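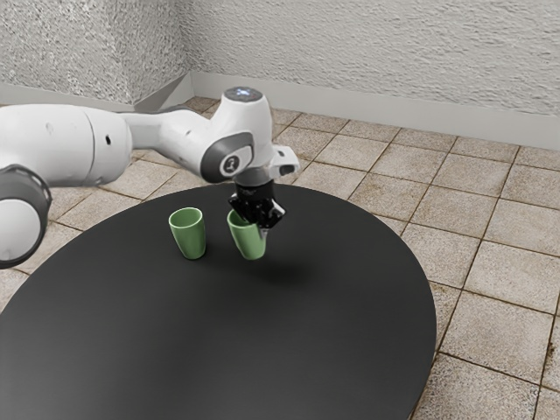 Figura 3. Cena renderizada: braço articulado branco e cinza sobre uma mesa oval preta.

3.2 O porto que mudou de lugar (e o nome que ficou)

Quando comecei a ler as atas de Verngate, confesso que esperava uma história bem mais arrumada. Todo guia da cidade conta a mesma coisa: havia um rio, fizeram um cais, vieram os mercadores e pronto, nasceu a cidade. Só que o cais dos guias e o cais das atas não ficam no mesmo lugar! A distância entre os dois é de uns 500 metros, o que parece pouco no mapa, mas muda completamente a leitura da malha antiga (e me custou um verão inteiro de arquivo, diga-se de passagem).

Na seção anterior eu descrevi o corpus: 2.053 documentos, entre atas, recibos de pedágio e petições de moradores. Aqui fico só com as petições, que são a parte mais divertida do conjunto. Seis delas falam diretamente da mudança do cais, e todas reclamam. Reclamam do barulho, do lodo, do preço do pão na margem nova, de um poço que secou. Uma viúva pede para continuar pagando o imposto antigo "porque o rio é que saiu de perto de mim, e não eu dele" -- li essa frase em voz alta na sala de leitura e levei uma bronca merecida.

O que me interessa nessas queixas é o vocabulário. Os moradores continuam chamando de Cais Velho uma rua onde já não atracava barco nenhum, e chamam de Grisden, o nome do povoado anterior, a parte baixa inteira. Duas gerações depois, os escrivães fazem a mesma coisa, e aí o nome entra nos registros oficiais como se sempre tivesse sido o de um bairro. Os cronistas posteriores pegaram esses registros, leram "cais" e puseram o porto original ali. Daí para os guias turísticos foi um pulo.

Mohcine Abdelaziz, com quem discuti uma primeira versão deste capítulo, acha que eu dou peso demais às petições. O argumento dele é bom: quem reclama escreve, quem está satisfeito vai cuidar da vida, e portanto a gente acaba vendo uma cidade mais zangada do que ela era. Concordo em parte. Mas os recibos de pedágio, que são documentos sem humor nenhum, apontam para a mesma margem, e o pedágio da ponte cai justamente nos anos em que as petições aumentam. Se o cais tivesse ficado onde os guias dizem, as carroças continuariam atravessando a ponte e a arrecadação não teria motivo para cair daquele jeito.

Sobre a cronologia, preciso ser mais cuidadosa. As petições trazem o mês (quase sempre junho, época em que o conselho recebia o público), mas o ano às vezes foi anotado depois, por outra mão e com outra tinta. Usei a ordem dos fólios para montar uma sequência e deixei de fora 15 peças que não consegui encaixar. Pode ser que alguma delas desmonte tudo o que escrevi aqui! Elas estão listadas no apêndice, com as cotas, para quem tiver mais paciência ou olhos melhores que os meus.

Falta falar do traçado. Quem anda hoje pela parte baixa percebe que três ruas descem em leque e terminam num muro, sem razão aparente. Se a gente imagina a água ali, elas fazem todo o sentido: são rampas de descarga. A rua do meio é a mais larga e conserva uma calçada alta de um lado só, parecida com a que se vê em Stamico, outra cidade fluvial que perdeu o rio para o assoreamento. A comparação tem limites, claro. Stamico nunca teve conselho próprio e a documentação de lá é magra, de modo que uso o caso só para a forma das ruas e deixo a cronologia em paz.

Também não encontrei nada sobre quem pagou a obra do cais novo. O sobrenome Østergaard aparece em dois recibos de madeira, sempre como fiador, e some em seguida. Volto a ele na seção 3.3, quando trato dos armazéns.

Compartilhamentos: 15

Comentários (3)

Rute M.
Cresci na parte baixa e minha avó dizia "vou ao cais" para ir à padaria. Nunca tinha entendido! Vai sair em livro?

leitor_fluvial
Gostei, mas o assoreamento em Stamico não foi bem mais tardio? Acho que valia uma nota.

Tobias
A frase da viúva é maravilhosa. Dá para citar a cota do documento no corpo do texto?

Itens relacionados
Pedágios e pontes: a arrecadação de Verngate
Grisden antes da cidade: o que sabemos do povoado
Ruas que terminam em muro
Como ler uma petição com duas tintas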